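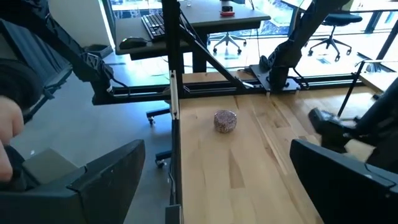

*Speckled disc on the bench, gripper open.*

**September 19, 2002 – shade matching, composite build-ups**

Carried on with the Nerholm composite, lot 2262. Same question as in August: does the enamel shade drift after polishing, or was the earlier mismatch down to the tab?

Cut five new samples in the 2 mm mould. Cured from both sides, tip held against the glass slide. Samples 1 to 3 finished with the Lozano discs, coarse to superfine. Samples 4 and 5 left with the slide finish as controls.

Against the tab, 1 and 3 read slightly grey at the edge. Sample 2 is a fair match. Controls look lighter than all three, but they are glossier and I don't trust my eye on that. Need a second reader. Hammad Minhas did the August set and should do these blind, by the north window and not under the bench lamp.

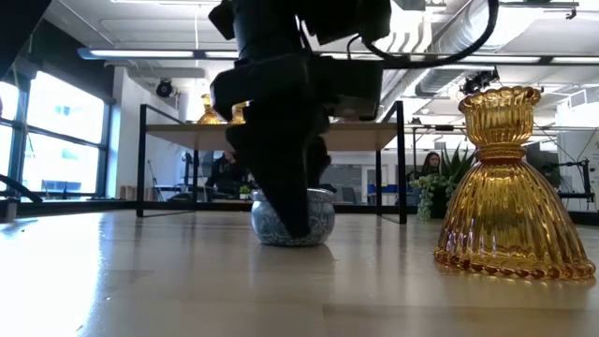

Lamp output checked before and after curing – 606 on the Usterness meter both times, so the light is not the cause. Tip cleaned anyway, there was old bonding resin on one side.

Sample 3 has a void near the margin. Probably trapped when I packed the second increment. Kept it in the set for colour, but it is no use for the edge chipping test.

Stain bath next. Tea, 87 hours, lids on, tubes labelled on the side (the lid labels came off last time). Rinse, blot, read again within the hour.

To do:

- order more superfine discs, one strip left
- ask Horkavport whether the tabs were re-issued, ours have no date on the back
- remake 3

Edge bevel on the real cases still at 1 mm until the readings are in.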